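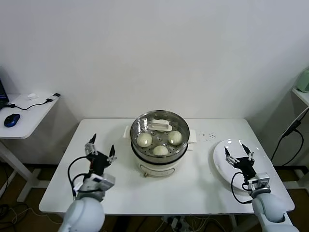

Three steamed buns in the pot, with the oval plate beside it.

Home Fixtures Road Trips Grounds We've Seen Youth Archive Contact
Search this site Go

Open day at Raldale

I had been meaning to get out to Raldale ever since they moved the first team's training over there, and every year something came up, so when the open day landed on a Tuesday in January and my sister said she'd take the dogs, I filled the tank and went. It's 145 miles from my driveway to the gate. I left in the dark, stopped once for coffee and a fried egg sandwich, and pulled into the gravel lot a bit before ten with frost still on the windshields of the cars that had beaten me there.

If you only know the club from match days, the training ground will surprise you with how ordinary it is. You turn off by a feed store, go over a one-lane bridge, and there are four soccer fields side by side with a low brick building at one end. The nearest field is the McAlister, named for the family that sold the land, and it's the only one with any seating, a little covered stand holding 123 people. I know the number from the sign bolted to the end wall. I got a seat in the second row, which was lucky, and I stayed in it long after I'd lost touch with my feet.

The first team came out in dribs and drabs, hats pulled down, a couple of them kicking a ball back and forth along the path as they walked. No Delgado-type speeches, no music, just a whistle and off they went. They did a long warm-up, then keep-away in tight squares, and I'll admit I could have watched the keep-away all day. On television you never get a sense of how hard these fellows hit a ten-yard pass. It sounds like somebody slapping a table. The younger ones were getting caught on it and the older ones were letting them know, mostly kindly.
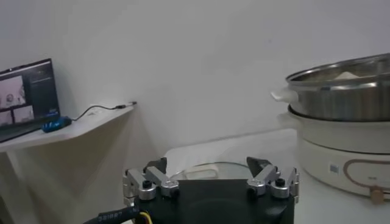 Goalkeeping was what I had really driven out for, having spent eleven seasons between the posts for a church league team that never finished higher than sixth. They took the three keepers to the far end of the McAlister and let us stand right behind the net, and the coach there is Shayne Partington, whom some of you will remember from the cup run. He talks the whole time, and he talks mostly about hands. His big thing is the starting position, wide and quiet, and only closing once the ball is truly on its way. Look at the two silver fingers in the picture just before this paragraph, set well apart with the dark tips facing one another over the gap, and you have very nearly the shape he was after, elbows and all. Most of us, he said, bring the hands together early out of nerves and then have to open them again, and by then the ball is in the side netting. I thought of about nine goals I let in exactly like that. He had the youngest keeper do it over and over from short range, low to the left, low to the right, then chest high, until the boy stopped snatching. It took most of half an hour and I don't think a single person wandered off.

After that they played a short practice game across half the field, with small goals and a two-touch limit. The new left back looks like a player to me. He's not tall, and he runs with his chin up as though he's looking for a street sign, but he was in the right spot every time the ball turned over. I asked the man next to me where they'd found him and he said Faltberg, where he'd been for one season after coming through their youth side. I have seen Faltberg play twice, both times in the rain, and could not have told you a thing about their left back, so shame on me.

They broke at noon and let us into the brick building. There's a long hallway with the team photographs going back to the old ground, and I spent too much of my lunch hour there, hunting for faces. The 1970s mustaches are worth the drive on their own. Past the hallway is the gym, smaller than I'd pictured, and then the room where the players hang up their vests after a session. These are the tracking vests made by Clikura, the ones with the little pocket between the shoulder blades, and a young woman with a laptop showed us how the distances come through for each player. The figure she kept coming back to was the sprints and not the total mileage. A center half can jog all afternoon and look like a hero on paper, she said, and what the coaches want to know is how often he had to turn and go flat out, and how soon he could do it again.

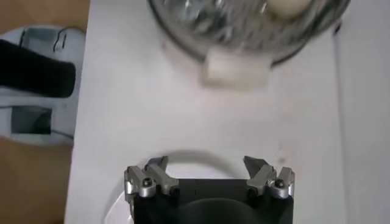

Alasdair Innes, after reading my first notes on the forum, wrote back that he doesn't care for the vests at all, and that he thinks the midfield has gotten cautious since they came in. His feeling is that a player who knows his sprints are being added up will save one for later, and that you could see it in the second half against Faltberg in the fall, when two men stood and watched the same loose ball. He'd sooner they put the money into a proper left-footed winger. I can't say he's wrong about the winger.

On the vests I'm somewhere in the middle, I suppose. I remember that loose ball too, and I put it down to tired legs. But I did ask whether the players see their own numbers during the week, and they do — they're pinned up by the gym door on Friday mornings — so Alasdair may be onto something.

The afternoon was given over to the youth teams, and here I'd say the club could have planned better. The under-twelves and the under-fourteens were on at the same time at opposite ends, and if you had come to see a grandchild in each, as the couple in front of me had, you were doing a lot of walking on cold grass. The under-fourteens are the ones to watch. They pass out from the back whether it's wise or not, and when it went wrong, as it did for the second goal, their coach clapped and told them to do it again.

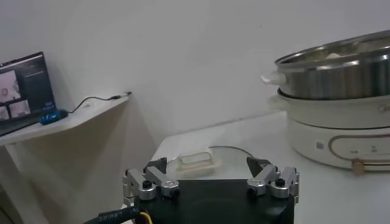 They did do it again, too, and the next time it came off beautifully, out through the right side and all the way up to a girl in yellow boots who finished it first time inside the near post. The whole stand got to its feet. I'd love to give you her name but the sheet only had numbers on it, and there were two number sevens.

A few practical matters for anyone thinking of next year. Parking is free but the gravel lot fills early, and the overflow is a field that was frozen solid when I arrived and a good deal less so when I left. The coffee comes from a hatch at the side of the brick building, cash only. Take a cushion for the stand. If you want to get behind the goal for the keepers' session, start walking over when the keep-away squares break up and don't wait to be called, there's only room for one row along the fence. The restrooms are down the hallway past the photographs, on the left.

I was home by seven-thirty with a signed program and a cold coming on. The home schedule for February should be up on the Fixtures page by the weekend, and I still have two spare tickets for the first one if anybody wants to ride along.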